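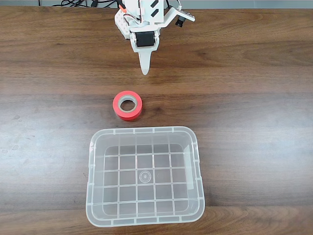

Shiyu Qin

Debora Rizzi keeps red tape and clear plastic containers within reach for most of her working day. She packs up small workshops, sewing rooms and home studios for people who are moving, and most of what she packs is small. Buttons, drill bits, watercolor pans, fuses, zipper pulls, screws that only fit one thing.

"Furniture is the easy part," she said. "Two people pick it up and it goes in the truck. A drawer full of little parts can take me a whole morning."

Rizzi started Clalline in June, after working for a moving company for 7 years. She did household packing there, mainly kitchens. The workshops and craft rooms were usually left for the end of the day and packed in a hurry, and she said those were the boxes customers called about afterward.

"They'd say, I have the sewing machine but I can't find the foot for it. Well, the foot was in a box marked 'misc.' and there were a lot of boxes marked 'misc.'"

We spoke at her work table on 14 November 2024, while she was between two jobs. One was a model railroad that had been taken apart the week before. The other was a leather workshop belonging to Aldo Gatti, who is moving from a rented garage into a spare bedroom in his daughter's house.

Rizzi starts every job the same way. She clears one table and doesn't let anything be stored on it until the job is done. If the customer doesn't have a table, she brings a folding one. Everything small passes over that table before it goes into a container, and the container is closed and taped before the next one is opened.

"If I have four things open, I'll put something in the wrong one. I know that about myself. So I do one."

She prefers a wooden top to a plastic one. Small metal parts slide around on plastic, she said, and they make a racket. On a wooden table she can tip out a jar of washers and they mostly stay where they land. A light-colored table would be better for finding dark screws, but she has gotten used to brown.

The containers are clear because she wants the customer to see what is inside without opening them. In her first month she used cardboard jewelry boxes, which were cheaper and stacked well. A customer who repaired clocks opened every one of them on the first evening in his new place, looking for a single spring, and by the end of the night the contents were all mixed up again.

"I went over there and did it a second time for free," she said. "Then I bought plastic."

She has no strong feelings about brand. She has bought from Sorberg, a restaurant supplier across town, and she has washed out plenty of food containers. What matters to her is that the lid fits and the bottom is flat. She will not use containers with ridges on the inside, because needles and pins get caught in them.

For tape, she keeps to a short list of colors. Red means the container holds something the customer will need in the first week. Blue is for things that can wait. White goes on anything that belongs to a machine or a kit and has to stay with it. She used to have more colors, including a green one for duplicates and a yellow one for things she couldn't identify, but customers forgot what they meant.

"Red they remember. I've never had to explain red twice."

She puts the tape across the lid and down one side, and folds the end under so there is a tab to pull. The fold is the part her customers mention most. Gatti, who is 71 and has arthritis in both hands, asked her to make the tabs longer on his containers, and she now does it that way for everyone.

I asked Gatti about this when he came by to drop off another crate of tools. "With regular tape I need a knife," he said. "Then I have to find the knife, and the knife is in a box with tape on it."

His workshop has been slow to pack. He has been making belts and bags since his thirties and he doesn't like to get rid of hardware. Rizzi said there were buckles in the garage from suppliers that closed long ago, a lot of them still in paper envelopes. She had hoped he would let some of it go. He did agree to give a tray of mixed snaps to Pejman Shojaei, a younger leatherworker who rents the next garage over.

"She asked me, do you use these?" Gatti said. "I said no. She asked me, will you use these? I said yes. So they're coming with me."

Rizzi shrugged at that. She doesn't push people to throw things out. Her job is packing, she said, and there are other people who do decluttering if that's what the customer wants. What she does ask is that anything broken be set aside before she arrives. She charges by the day, and she doesn't like billing someone for time spent wrapping a cracked handle.

Her price depends on the size of the room. A sewing corner or a fly-tying desk is usually done in a day. The model railroad took 3 days and involved 3,000 pieces, a number she knows only because the owner, Cosimo Serra, had kept a written inventory and wanted it checked off as they went.

"I don't normally count anything," she said. "He read the list out loud and I found the piece. It was slow but it was kind of nice. He had a story for some of the buildings."

Serra's track went into long tubes, and the rolling stock went back into its original boxes wherever he still had them. The figures and trees were the hard part. Rizzi laid them in shallow containers between sheets of soft packing foam, one layer only, and put red tape on the station scene because he planned to set that up first. A few trees lost some of their foliage anyway. She swept it up and put it in with them, and Serra told her he would glue it back.

Labels are the part of the work she is still changing. She writes directly on the tape with a permanent marker, which works well on white and blue. Black ink on red tape is hard to read in a dim room. She has tried a silver marker, but it rubbed off on her fingers and on the next container in the stack. For now she puts a strip of white paper tape on the end of each red-taped container and writes on that.

The wording she keeps short. She writes what the thing is, what it goes with, and the room it is going to. She asks the customer what they call an item and uses that word, even when it isn't the correct one. Gatti calls his edge beveler "the little shaver," and that is what the label says.

"It's his stuff," she said. "He's the one who has to find it."

Rizzi works alone most of the time and hires a helper for the bigger rooms. She would like to take on a full-time person next year, but she isn't sure there is enough work through the winter, when fewer people move. She has thought about offering a smaller service for people who are staying put and only want one cabinet or one desk sorted out. Two customers have already asked for it. The trouble is the drive. An hour each way for a single drawer doesn't pay unless she can fit in another stop nearby.

For people doing their own packing, she had some advice, most of it about the order of things. Pack what hangs on the wall first, since it is usually the bulkiest and it gives you room to move. Leave the bench or table where you do the actual work until the end. Don't put liquids in with anything else, even if the cap is tight. Glue and dye get their own container, and it rides in the car.

She also said to buy more containers than you think you need, and to get them in two sizes only. A mixed set looks useful in the store, but the lids get confused and the stack falls over.

"And one roll of red," she said. "Don't use it on everything. I had a lady who put red on every single box before I got there. I understood it, she was worried about all of it. But then we had to take it off again."

She was due back at Gatti's garage at one o'clock to start on the thread and the dyes. Before leaving she pressed the loose end of the tape down flat with her thumb, then lifted it and folded it over on itself, so she could find it later.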